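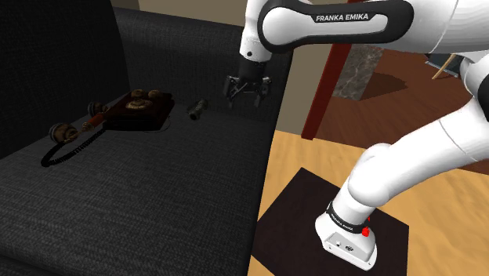

*Sofa station in simulation: Franka Emika arm above the seat cushion, with rotary telephone and small green can.*

# Ginwood Sofa Station

The Ginwood Sofa Station is a simulated work cell supplied by Vindusen for the testing of grasping on soft furniture. It consists of one Franka Emika arm with a parallel gripper, a fabric sofa and a set of household objects. The arm is mounted on the floor beside the seat - no table or plinth is included in the model.

## Setting up

Load the room first, then the arm, then the objects. The base must rest level on the square mat. Objects are placed on the cushion with the gripper open and raised clear of the seat, and should be left to settle for 2 seconds before the first movement.

The telephone and its coiled cord are loaded as a single item. Users who require a separate handset should request the Ferraro object pack, which is licensed separately.

## Routine care

- Reset the joint positions after every 15 runs.
- Check the finger spacing against the stored value each time the station is opened.
- Clear saved contact data in March, when the yearly licence is renewed.

Should an object sink into the cushion, stop the run and restore the stiffness setting to 4. The setting accepts values up to 5.

## Supply

The station is delivered as a download with one year of support. Existing holders of the Piltavano room library may add it to their current licence - room files need not be installed again.

Page revised Friday, January 6, 2023.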